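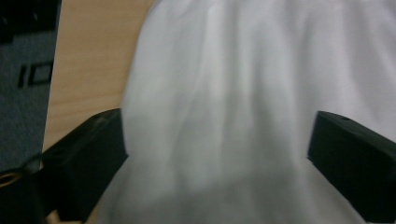 Batch code on my flour doesn't quite match the recall notice – is it safe to use?

Posted in Food and Kitchen, Hidham Community Help

Shona Tuhiwai

Hello all! First time posting, though I've been reading the baking threads on here for ages and have pinched more ideas than I can own up to.

I bake for the Hidham summer fair every August and I've just stocked up on flour. I buy from the mill shop at Whitcombe because their strong white makes the best plaited loaf I've ever managed, and I will happily bore anyone who asks about it. Anyway, there was a notice pinned up by the till in the shop saying one batch of the strong white has been recalled because bits of plastic may have got in during packing. It says batch 221, any best before date, in the small paper bags.

My bags say 221B. Same flour, same size, same shop. The leaflet only says 221 with no letter, and I can't find anything that tells me whether the B counts as part of the batch or is something else altogether. I rang the number on the leaflet and got a recorded message which read out the same words as the leaflet, very slowly, and then thanked me for calling.

I've already used one bag. It made two loaves and a tray of rolls, all eaten, and everyone is fine. I didn't notice anything odd but I wasn't looking for it either. The rest I've put on one side with a note on so my husband doesn't start on it.

What I'd love to know is:

Does a letter after the number usually mean it's a different batch?

Could I just sieve it all? I've got a really fine sieve and I don't mind the work.

If I do take it back, do I need the receipt? I'm fairly sure mine went out with the recycling.

And is there anything I should do about the bag we've already eaten?

I don't want to make a fuss over nothing, but it's going to be eaten by other people's children as well as us, so I'd like to get it right. Thank you so much in advance, I know someone on here will know!

2 replies

baker_by_the_bridge

Just sieve it. If there was plastic in there you'd see it. I've had flour from Whitcombe for years and never found a thing in it. Companies recall everything these days to cover themselves. The letter will be the shift or the machine or something.

Lovely flour though, you're right about the plait.

Tshepo Mofokeng

Shona, welcome, and what a good clear post! I worked in packing at a dry goods place over in Allden for a long time, and after that on the side that handled customer returns, so this is right up my street. I don't know the mill's own system, so take what I say about codes as how it tends to work and not as gospel for that bag.

Letters first. A letter after a batch number can mean all sorts. Where I worked it was the packing line, so 221A and 221B were the very same flour out of the very same bin, put into bags by two machines standing next to each other. At another firm we took over, the letter meant a second run on the same day. I've also seen it used for the bag size. In the first two cases a notice that says plain 221 would normally be meant to catch all of them, letters included, and when we wanted to leave some out we said so on the notice. So unless the mill tells you otherwise, I'd treat your 221B as part of the recall.

Now the sieve, and I'm sorry to disagree with the reply above mine. Please don't rely on it. It will catch big bits, yes, but we had small clear pieces once, off a guard that had cracked, and you could hardly see them against white flour even under the inspection lamp with somebody looking straight at them. Thin slivers can also go through a mesh end on, which surprised me the first time I saw it. The sieves at the works were part of it, along with magnets and a good deal else, and we still had to call things back now and then. At home you'd be sieving bag after bag for an afternoon and you still wouldn't be sure at the end of it.

Also, once you've sieved it and tipped it into a tub you've lost the bag, and the bag is the thing you need! Keep the flour in its own bag with the code showing. Fold the top down, put the lot inside a carrier and tie it up.

Receipt – for a recall you shouldn't need one. The notice will nearly always say "with or without a receipt" somewhere near the bottom, so have a look at the small print on your leaflet. Bring the bags. If you've still got the empty one from the loaves, take that too, they'll often refund it as well. If the person on the till isn't sure about the B, ask them to ring through to the mill while you're standing there. The shop will have a number that gets a real person, and it's a perfectly ordinary thing to ask.

As for what you've eaten, I'd not lose any sleep. A batch gets called back because something might be in some of it, and most bags will be clean as a whistle. If anyone has a sore mouth or throat, or a tummy pain that won't shift, ring the doctor's or a pharmacist and mention the recall. If everyone's well then you don't need to do a thing.

While you're at it, a few things I do with my own dry goods, which have saved me more than once:

I cut the code panel off the bag and drop it in the tub with the flour. Takes two seconds.

I open a new bag over a clean, flat, plain cloth – an old white pillowcase does nicely – and give the bag a gentle tap first. Anything dark or shiny shows up straight away. It won't make a recalled bag safe, but it's good for finding weevils, string and the odd bit of torn paper.
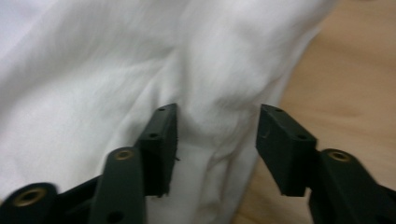 White cloth on a wooden surface

I never top up an old tub with new flour. If the new lot gets recalled you end up throwing out the old lot as well, and you can't say which was which.

If you ever do find something, stop, leave it where it is, and put a saucer over it. Don't rinse it! The people at the other end will want to see it just as it came, and so will your council's food team if it goes that far. A tiny freezer bag with the date on is perfect for sending it in.

One thing about the size of these recalls, as people do get worried. At our place one batch code could cover 3000 bags, and the fault might have been in the first 19 off the line after a stoppage. We had no way of telling which kitchens those had gone to, so back they all came. I used to love that job, I'll be honest with you, because when it worked properly the whole lot was off the shelves by teatime and folk got their money back with no argument.

Good luck with the fair, and do come back and tell us what the mill says about the letter. I'm dying to know if it's the packing line!

Comments on this reply

Shona Tuhiwai

Oh this is brilliant, thank you! I had the sieve out ready and everything. It does say "with or without a receipt", right at the bottom under the fold, so I feel a bit daft.

I went down this morning and the lady rang the mill for me. You were right, it IS the packing line! B is the second machine and the recall covers A and B both. She swapped the whole lot for a newer batch and gave me the money back on the empty bag as well, which I'd fished out of the recycling. She's going to write "all letters" on the notice by the till.

Marking this as solved. I've got 100 rolls to make now so I'd better get on.

Tshepo Mofokeng

Fantastic news, made my day! The second machine, I knew it. Ours was always the troublesome one too.

bundident

Same code on the wholemeal in my cupboard, 221A, but the notice only says strong white. Would that be included?

Tshepo Mofokeng

Depends if they number each flour separately or just number the day. I'd ring the shop and ask, they sound helpful. Leave it shut till you've heard back.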